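Setting up your table and cloths
Wednesday, Leidy Valderrama

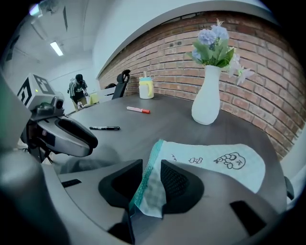

White cloth with teal-green border, on a dark tabletop.

Section 2. Read before first wipe-down. Goes with the Brullex table top, all dark finishes. If you have the pale finish skip to step 6, the rest still aplies.

What you need

- Two soft cloths from the Wovis pack, one for damp, one for dry
- Ralero surface soap, small bottle
- Bucket or washing-up bowl
- Old towel for the floor

New cloths first

1. Take off the card band and any stitched-in label. Snip the label, don't tear it.
2. Wash the cloths on their own before use. Warm, 40 max. No fabric softener, it leaves a film and the film shows as streaks on a dark top.
3. Dry on a line or over a rail. Tumble dryer on low is OK, high will pucker the border.

NOTE: coloured borders can bleed a bit on the first wash. Keep them away from white shirts.

First clean of the table

4. Clear the top. Crumbs off with a dry cloth, wiping towards you into your hand.
5. Half a capful of soap in a bowl of lukewarm water. More soap does not mean cleaner, just more rinsing.
6. Dip the damp cloth, wring it hard. It should not drip when you hold it up.
7. Fold in half, then half again. Gives you several clean faces, turn to a new one when the first looks grubby.
8. Wipe along the length, straight lines. No circles, you will see every one of them when the light is low.
9. Rinse cloth, go over again with plain water.
10. Dry straight away with the second cloth. Don't leave it to air dry.

CAUTION: no bleach, no scouring pads, no spray polish. Polish builds up and the only cure is stripping the lot.

CAUTION: keep water out of the join where the leaf folds. If some gets in, open the leaf and stand it open overnight.

Marks that won't shift

Tea and coffee rings: damp cloth laid flat over the ring for a few minutes, then wipe. Repeat once. Still there, leave it till next day and try again.

Grease: neat Ralero on a corner of the cloth, dab, rinse at once.

Candle wax: let it set hard, lift with a plastic card. Not a knife.

Biro: try the soap first. If no luck, ask the shop before you put anything stronger on it.

Ichikawa oil (oiled tops only)

11. Wait till the top is fully dry. Morning is best, windows open.
12. Thin coat, old cotton rag, not your good cloths. Oil never really comes out of them.
13. Leave 23 minutes, buff off what's left.
14. Nothing on the table till the next day. No mats, no vases.

NOTE: oily rags can heat up and catch fire by themselves. Lay them flat outside to dry or soak in water before they go in the bin. Never leave them in a heap.

Looking after the cloths

Rinse after each use and hang up, don't leave them balled in the sink. Wash weekly. Good for 200 washes if you stay off the high heat. When they go thin in the middle use them for shoes or the bike.

Next oiling is due in September for tops fitted this spring. Spare cloths and the leaf hinge kit are in section 3, order codes at the back.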